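Teaching by Hand: The Kitchen Lessons at Gredau

A small programme is asking how many times a robot must be shown a household task before it can attempt it alone

13/11/2022

The Gredau training laboratory has spent much of this year on a subject that most households would consider beneath notice: the use of a microwave oven. Since June, its operators have guided a robot through the task by remote control, recording every movement so that software may later learn from them. The programme is run jointly with Cosent, which supplies the control equipment, and has so far gathered 200 complete demonstrations.

Each operator holds a pair of handles and watches the work on a screen. When the handles move, the arm moves; when they are squeezed, the gripper closes. The view from the wrist is considered the most useful of those available, although new operators find it hard to judge distance from it.
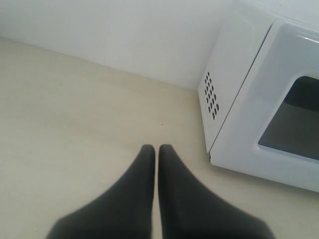
The gripper at the counter, as seen from the robot's wrist.

Training for the operators themselves takes 14 hours. Of the first 53 recordings made by beginners, 13 were set aside, in most cases on account of long pauses while the operator decided what to do next. A pause means little to a person, but a learning system may copy it faithfully. 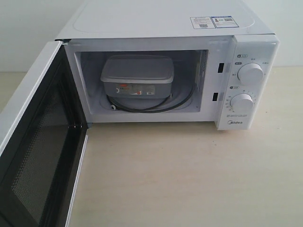

The laboratory therefore asks its staff to settle the order of the task before recording begins. Doors receive particular attention. A door moves along a curve fixed by its hinge, and an arm that pulls in a straight line will soon be working against it. Experienced operators let the handles follow the door - a habit that is difficult to put into written instructions and comparatively easy to show.

Dials present a different problem. The fingers must line up with the knob before any turning starts, and the operator feels none of the resistance that a hand would feel.
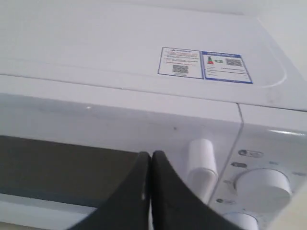
Cosent has proposed adding a light vibration to the handles for this purpose. Opinion at Gredau is divided, and a trial is planned under the name Alton. A second method, in which the operator takes hold of the arm and moves it directly, is being studied by the Lý group within the same laboratory. It is quicker to learn but places a person close to the work, often in view of the cameras.

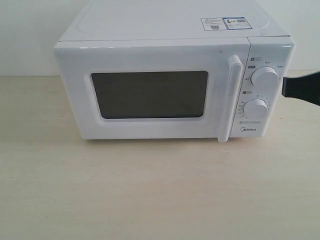
Both sets of recordings will be kept in a common format, so that the two methods can be compared on equal terms. The laboratory intends to repeat the exercise with ovens of other designs, including models with push buttons in place of dials, and will publish its guidance for operators once the Alton trial has been completed.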